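How do you get a long report past the "nice job" stage with your proofreader?
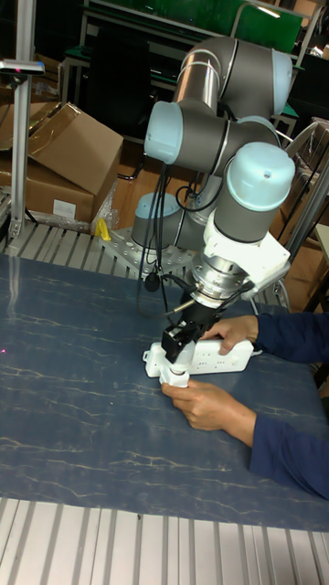 Gray arm with the pale blue caps, gripper at the bottom.

So I write the newsletter for our neighborhood association in Dalham, 22 pages last time, and my sister-in-law proofreads it. She's lovely. She's also way too nice. I send her the whole thing, she sends it back with "nice job!!" and maybe 2 commas moved, and then it goes out and people email me about the typos. In April I spelled our own street wrong in a headline. How do I get her to be pickier without hurting her feelings? Or should I just be catching this stuff myself? I've read it so many times by then that my eyes slide right over everything.
Halima Rotich

Your eyes sliding over it is the real problem, and your sister-in-law probably has it too by page 13 or so. I edited a church cookbook for years and what worked for me was never giving anybody the whole thing. Send her four pages and ask for something specific, like "can you check every name and phone number on these?" People get a lot braver with a pencil when you give them a job (my aunt went from one smiley face to 17 corrections on the soup chapter!). Then do the headlines yourself, last, and read them out loud. Nobody reads headlines when they proofread, me included, I once printed "Deserts" across the top of the pie section.

Also change the font before you read your own stuff. Make it big and ugly. I print mine too, on the back of old drafts, and go through it backward one paragraph at a time. It's slow, but you stop following the story and start seeing the words. And tell her about the street name! She'll laugh, and then she'll know you want to hear it.
Awuor Biwott

spell check won't catch street names unless you add them to the dictionary. right click, add. takes a minute
Griva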